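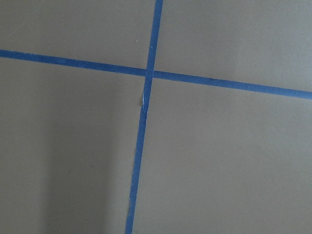
Blue tape on a gray surface

Posted in December by Rianne Van Beek, export desk

To: Members of the Clirnthorpe Export List
Subject: Re: Translated product pages for Lollorden

Dear members,

Thank you to those who replied to the question from Jelle Coppens, which I quote here for members who joined after it was sent.

> Dear all,
> Verhoeven sells replacement parts to 127 dealers outside our home market. Our website is in English only. We plan to open a Spanish section before the Lollorden trade fair and have 783 product pages. Must all of them be translated before we launch? Our agency says yes. Our budget says no.
> Jelle Coppens

The export desk has discussed the matter with Femke De Bruijn, and our advice is as follows.

A full translation is not required at launch. Please begin with the pages that dealers use to place an order: shipping terms, warranty, payment and the contact form. Product pages may follow in order of sales. Pages that have not been translated should be left out of the Spanish menu until they are ready.

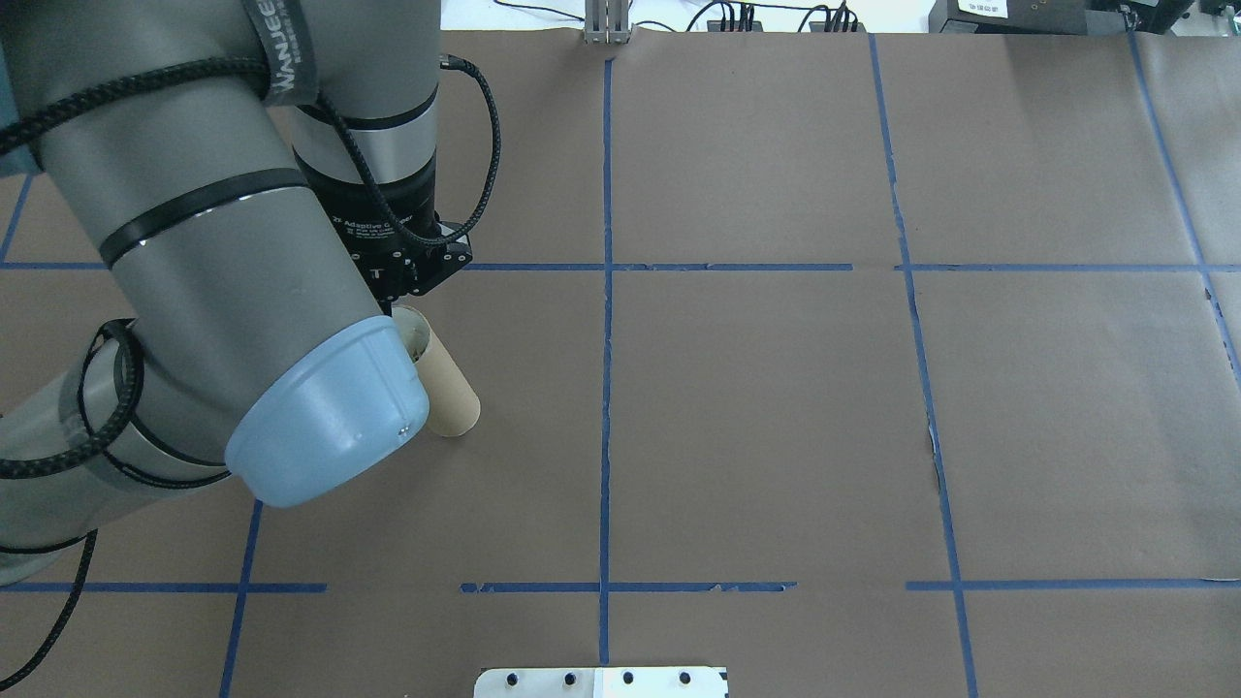
Gripper and arm over the taped tabletop

Members should also check who will answer inquiries. A buyer who writes in Spanish will expect a reply in Spanish, and an automatic message in English makes a poor first impression. Skimix assigned one employee to this task for two hours each morning and found that sufficient for its first season.

Prices should be shown in the buyer's currency, with the date of the last change. Please have the legal text read by a person qualified in the country concerned. The desk cannot approve contracts on behalf of members.

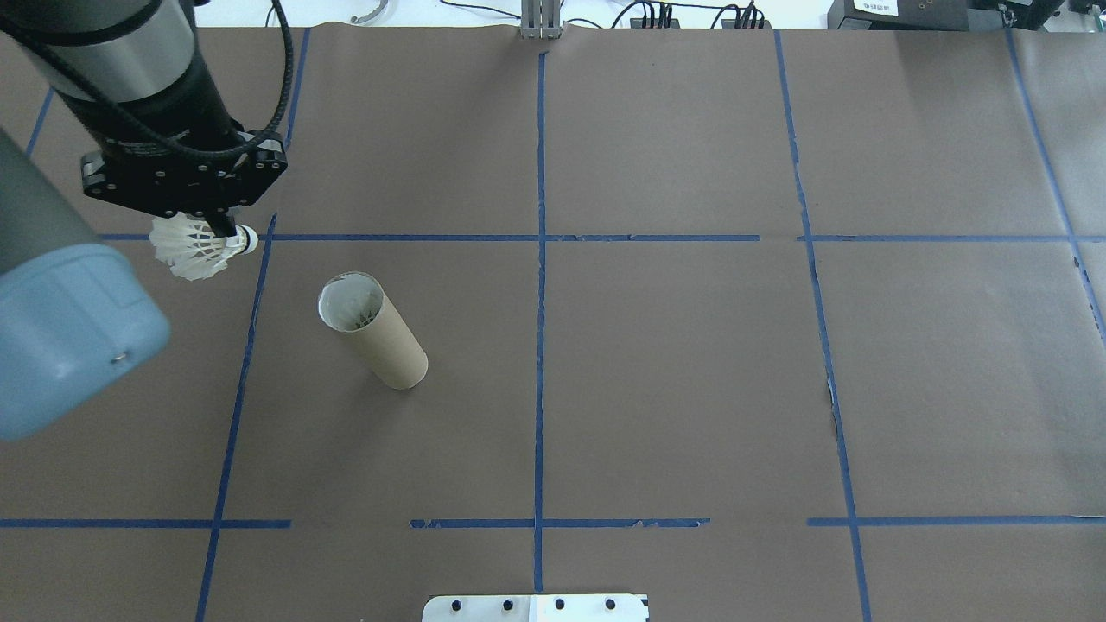 Export Desk, Department of Trade Services

Sirkka Honkanen has prepared a checklist of the pages named above. It is three pages long and may be requested by replying to this message. Comments on the draft should reach Liam Sheehan before the end of the month.

Respectfully,
Rianne Van Beek
Export Desk

Last updated: December, 4:15 p.m.

Recent messages
Choosing a country domain or a subfolder
Re: Customs codes on web invoices
Lollorden trade fair: shared stand, remaining places
Re: Payment methods for first-time buyers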